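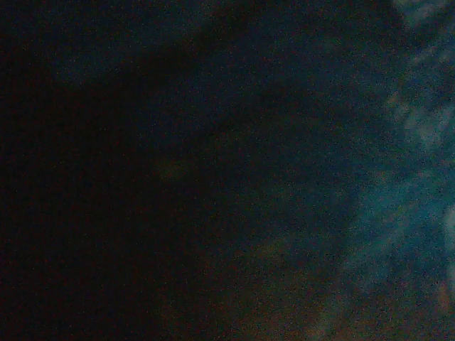
Last updated: April, 4:10 p.m.

Wanted: people to name colors for a paint company

Biltden makes house paint in the town of Gultitz, and we have run out of names. Our last catalog had Morning Fog, Evening Fog and Harbor Fog, and one customer painted a hallway in all of them without noticing. We need outside help.

We are looking for 16 adults to sit at a table, look at color cards and say what they would call them. No art training is needed. If you have had art training, come anyway and try to keep it to yourself.
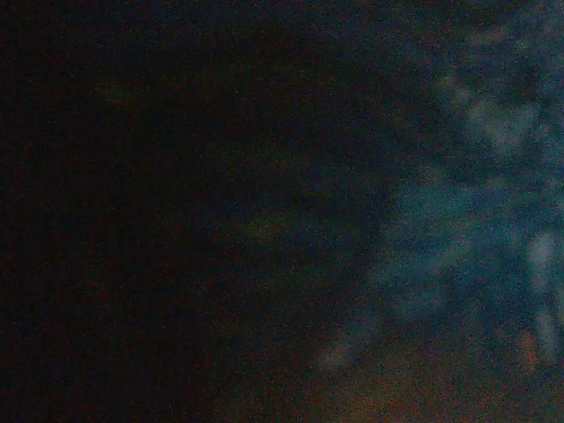

The hard part of the job is the colors that sit between other colors. Anyone can name a fire engine. Ask a family what color their bathroom is, though, and you will hear green, blue, gray and a short argument. The blurry patch down the right side of the picture is a fair test: one person says teal, the next says steel, and a third says it reminds them of a lake they didn't enjoy. All of those are useful to us. "Nice" is less useful, and we get a lot of it.

Each session lasts 45 minutes, and you would come to three of them. Pay is $45 a session, plus coffee — from the Geto Street bakery, so better than you fear. Sessions are in the evening at the Kwan Building, second floor. The elevator works when it wants to, so tell us if stairs are a problem and we will use the ground-floor room.

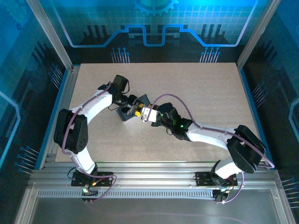 Biltden Color Office

You should be 18 or over, comfortable reading English, and able to disagree with strangers politely. People with color blindness are very welcome, as plenty of our customers have it too. Please don't apply if you work for another paint company. We will find out from the trousers.

To apply, send us your phone number, the evenings you can manage, and two names for the color of your front door. "Brown" counts as one.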